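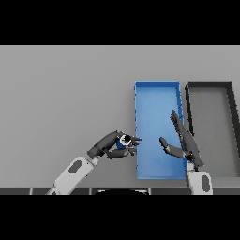 A blue bin on a gray tabletop.

Frequently Asked Questions: Seed Swap by Mail

Last updated February 20, 2021

We love getting your questions! These are the ones that land in our inbox most often. If yours isn't answered, write to us through the contact form and we'll get back to you.

How does the swap work?
You mail us seeds you saved or have left over, and tell us what you'd like to grow. We sort everything that comes in and mail you back the same number of packets. It's really that simple, and opening the envelope is so much fun. Last round we had 111 different varieties on the list!

How many packets can I send?
Up to 50. Please send at least 5, so the postage is worth it for you.

What counts as a packet?
For small seeds like lettuce, a good pinch. For big ones like beans and squash, enough for a short row. Paper coin envelopes are perfect. Please skip plastic bags, even the tiny zip ones, as leftover moisture gets trapped and the seeds go moldy in the mail.

What should I write on it?
The plant, the variety if you know it, and the year you saved it. Notes are wonderful too! "Needs a tall pole" or "my kids ate these straight off the vine" makes everyone's day.

I don't know the variety. Can I still send it?
Yes, please do. Write "unknown" and describe what it looked like when it was ripe. One of our favorite tomatoes, Takács, came in with just that one word on the envelope and we've been growing it ever since.

How old can the seeds be?

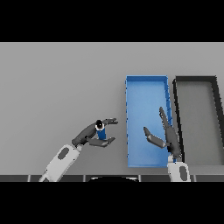

It depends on the plant. Onions and parsnips fade fast, so only last season's for those. Tomatoes, cucumbers and squash can easily be four years old and still come up beautifully. If you're not sure, lay ten on a damp paper towel and see how many sprout in a week or so. Half or better is fine with us.

Can I send hybrids?
Store packets of hybrids that you haven't opened, sure. Seeds you saved from a hybrid won't grow true, so keep those for your own experiments (which are a blast, by the way).

What is the deadline?
Envelopes need to reach us before the end of April. We mail everything out within 2 weeks after that.

Do you have Tinia beans this year?
We do! They went fast last time, so it's one packet per person. Put "Tinia" at the top of your wish list.

Does it cost anything?
Only the stamps. Include a padded envelope with your address and return postage on it.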